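Blog > Work, mostly > Writing my own bio

Three sentences about myself, please

Hutmont have asked me for a professional biography. Three sentences, third person, by five o'clock.

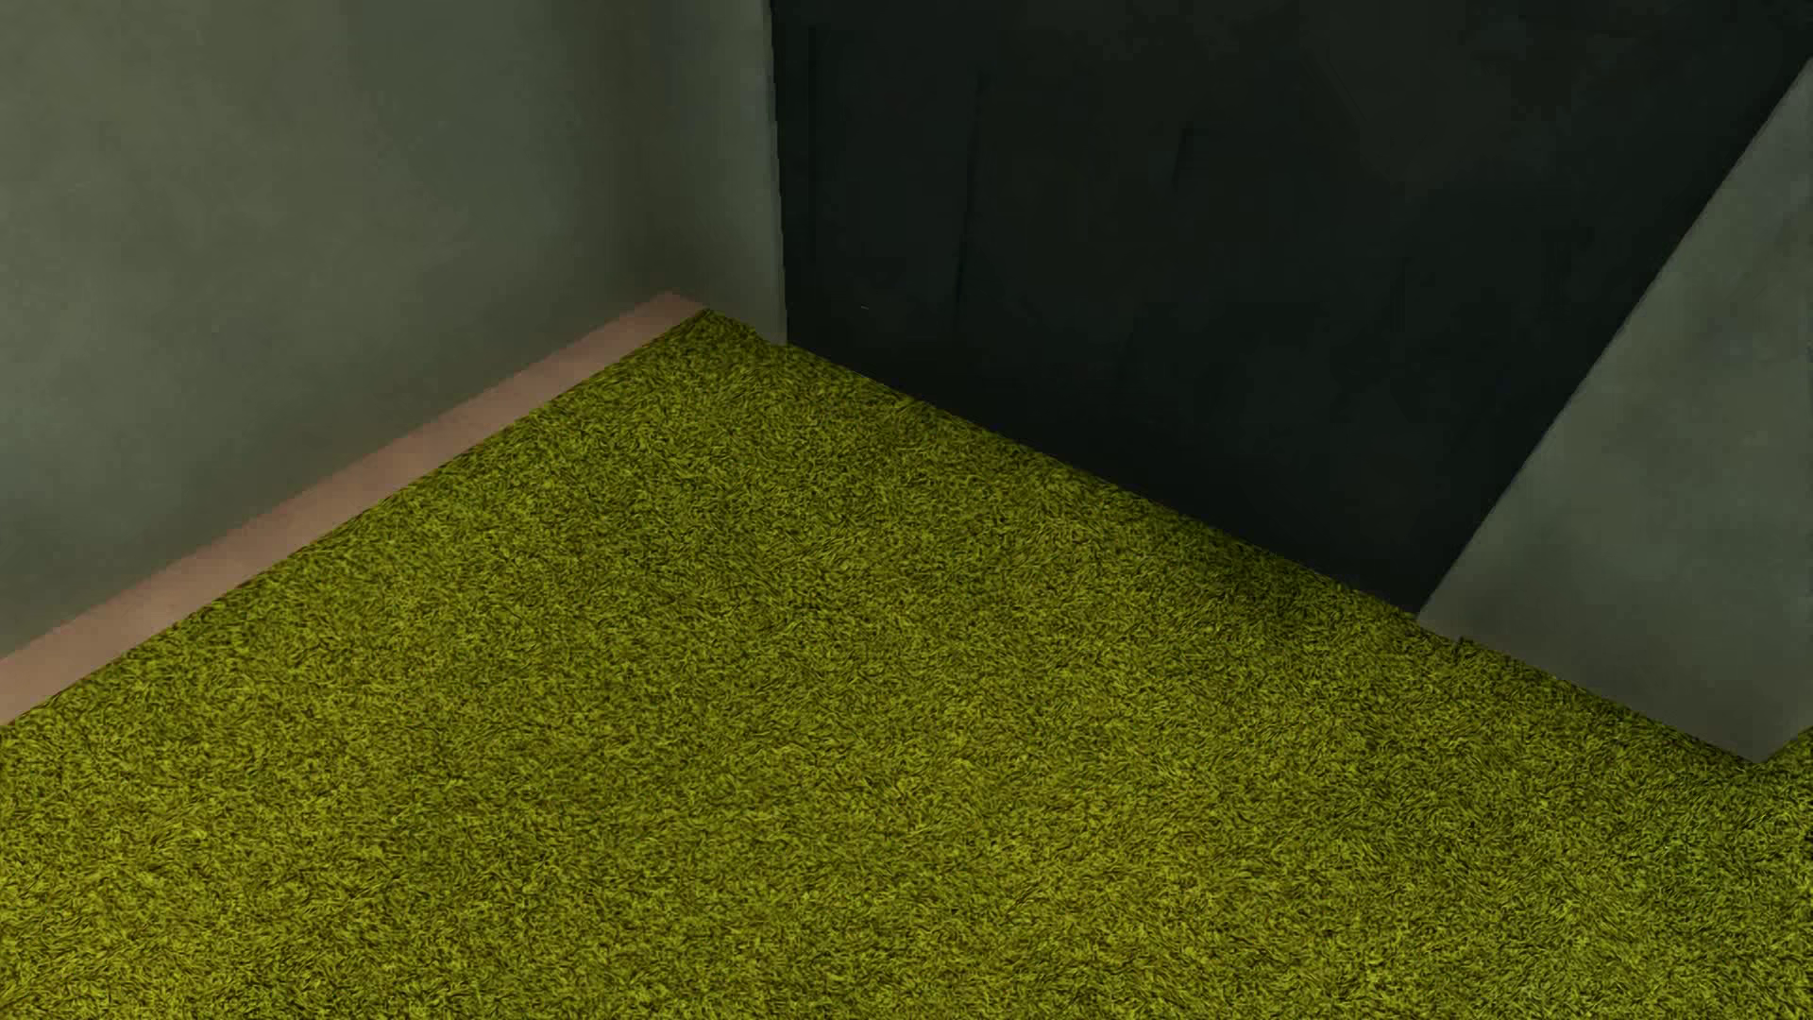
Inger Snorradóttir reckons I should start with the job title and work backwards, the way everyone on a conference website does, and that any bio beginning with a childhood fondness for computers gets skipped by the second comma. Fair enough. I had already written the childhood bit.

The trouble is the job title. At Bromier I was Senior Platform Something for four years, and the Something changed every January. I was Engineer, then Strategist, then for one short and confusing spring I was Partner, which sounded like a share of the profits and came with a new lanyard. The work was the same throughout. I moved customer records out of an old system called Trình and into a newer one called Zidero, and then, when Zidero fell out of favour, I moved a fair number of them back.

Try putting that in the third person. "He has extensive experience of migration in both directions."

I asked Châu Huỳnh for hers, as she speaks at these things all the time. She sent me 2 versions, one for people who might hire her and one for people who already have. The first says she "leads transformation". The second says she "fixes the invoices". I know which I'd rather have in the building, but the first one gets the bigger room.

Then there's the question of numbers. A good bio has a number in it, and mine was going to be the 3,333 accounts we shifted over one long night with no complaints by breakfast. Khoa Từ read the draft and pointed out that around 2,000 of those were test accounts, who are not known for complaining. I've taken the number out. I'd put "thousands" back in, but he'd see it.

Passion is also required, apparently. Every other speaker on the list is passionate – about data, about people, about the customer journey. I like a tidy database and going home at a sensible hour. Lộc Huỳnh suggested "quietly committed", which makes me sound like a man who has been asked to leave a choir.

So what I sent, at twelve minutes to five, was this: "He has worked in software for a long while and is still fairly interested in it. He lives near a good bakery. He will be talking about moving data without losing any."

Hutmont wrote back within the hour to say thanks, and could I possibly do a longer one for the programme.

Filed under: Job titles I have had, Conferences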